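발표자 노트: 로봇 장비 예산, 어디서 새는가
2019-05-17 / 발표 25분, 질의 10분

슬라이드 1. 인사
자기소개는 짧게. 구매 심의에 네 해 들어갔고 그중 절반은 반대표를 던졌다고 말한다. 오늘도 사라고 권하러 온 것이 아니라고 분명히 해 둔다. 웃음이 나오면 잠깐 기다릴 것.

슬라이드 2. 견적서 첫 장
Udar 견적서를 띄운다. 금액 칸은 가려 놓았음. 첫 장에 있는 것은 팔, 제어기, 기본 케이블이 전부다. 그런데 심의 자리에서는 다들 첫 장 숫자로 이야기한다. "로봇 한 대 값"이라는 말이 나오는 순간 예산이 틀어지기 시작한다고 본다. 한 대 값이라는 건 없다. 팔만 사서는 컵 하나 못 든다.

여기서 청중에게 묻기: 최근에 산 장비 중에 견적서 첫 장 금액으로 끝난 것이 있는 분? 손이 올라오면 나중에 따로 찾아가서 비결을 묻겠다고 할 것.

슬라이드 3. 둘째 장부터
그리퍼, 손목 센서, 장착 플레이트, 테이블, 안전 펜스, 비상정지, 소프트웨어 유지 계약. 우리 경우 팔을 뺀 나머지가 2,428만 원이었다. 이 숫자는 천천히 읽는다. 처음 신청서에 적혀 있던 부대비용은 1,338만 원. 차이가 어디서 났는지 묻는 질문이 꼭 나오는데, 제일 큰 몫은 펜스와 테이블이고 그다음이 유지 계약이다. 그리퍼는 의외로 세 번째.

Cunanance 쪽 영업 자료에는 "즉시 투입 가능"이라고 적혀 있다. 즉시라는 말의 뜻을 물었더니 답이 메일로 왔고, 최대 7주라고 되어 있었다. 메일 원문은 보여 주지 않고 말로만 한다.

슬라이드 4. 시연을 믿지 말 것
시연장에서는 다 된다. 조명 고정, 물체 고정, 조작하는 사람도 그 동작만 수백 번 해 본 사람. Tamara Zamfir가 Benavides 시연에 갔을 때 우리 그릇을 가방에 넣어 가서 이걸로 해 달라고 했다. 담당자가 회의실로 전화를 하러 나갔고 그날 시연은 원래 물체로만 진행됐다. 업체를 욕하려는 이야기가 아니니 톤 조절. 다만 우리 물건으로 해 보지 않은 시연은 심의 자료에 넣지 말자는 것이 내 주장이다.

반론 예상: "그러면 아무것도 못 산다." 대답: 못 사는 해가 있어도 된다. 재작년에 산 이동 대차는 아직도 충전기에 꽂혀 있다.

슬라이드 5. 가동률
신청서에는 하루 다섯 시간 가동이라고 쓴다. 왜 하필 다섯 시간인지 물어보면 지난번 신청서에 그렇게 되어 있었다고 한다. Suleiman Ibrahim이 10월 한 달 동안 사용 일지를 정리했는데, 전원이 켜진 시간과 팔이 움직인 시간이 전혀 달랐다. 켜 놓고 사람이 종이 깔고, 그릇 자리 맞추고, 메모하고, 다시 처음 자세로 돌리는 시간이 대부분이다. 이 준비 시간은 신청서 어느 칸에도 없다. 인건비 칸에도 없다.

(여기까지 13분이면 정상. 늦으면 6번을 줄인다.)

슬라이드 6. 작업 하나의 값
작은 물건을 집어서 그릇으로 가져가는 작업. 신청서에서는 한 줄이다. "소형 물체 파지 및 이송." 이 한 줄을 위해 손가락 끝 모양을 바꾸고, 그릇을 놓을 자리를 정하고, 거치대를 구하고, 케이블이 팔에 걸리지 않게 묶어야 한다. 하나씩은 다 싸다. 그래서 아무도 예산에 안 넣고, 연말에 소모품비가 바닥난다. 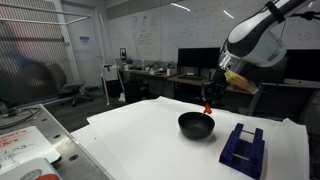

소모품비 이야기를 조금 더 한다. Unai Aranda는 소모품을 장비 예산의 일정 비율로 잡자고 하는데 나는 회의적이다. 비율로 잡으면 비싼 장비를 산 팀이 종이와 테이프도 더 많이 갖게 된다. 작업 목록을 먼저 쓰고, 작업마다 필요한 물건을 적고, 거기서 금액을 뽑는 편이 낫다. 귀찮다는 것은 인정한다. 우리도 아직 두 작업밖에 못 썼다.

자리 문제도 같이. 팔이 움직이는 범위 안에 책상과 의자가 있으면 그 책상은 쓸 수 없는 시간이 생긴다. 면적 비용을 장비비에 넣는 팀을 아직 못 봤다.

슬라이드 7. 빌릴 것인가
Bredwood 임대 조건을 한 줄로만. 월 금액은 나쁘지 않은데 그리퍼를 우리가 고치면 원상복구 비용이 붙는다. 손끝을 안 고치고 쓸 수 있는 작업이면 임대, 고쳐야 하면 구매. Visitación Montes는 임대를 더 좋게 보니까 질의 시간에 마이크를 넘긴다.

슬라이드 8. 다음 심의 때 요구할 것
- 첫 장이 아닌 전체 금액
- 우리 물건으로 찍은 시연 영상
- 준비 시간을 포함한 가동 시간
- 고장 났을 때 누가 며칠 안에 오는지, 이름까지

마지막 항목에서 Abilio Moya가 수리 기사를 기다린 이야기를 해도 된다. 본인 허락은 받았음. 시간이 없으면 빼고 바로 질문 받기.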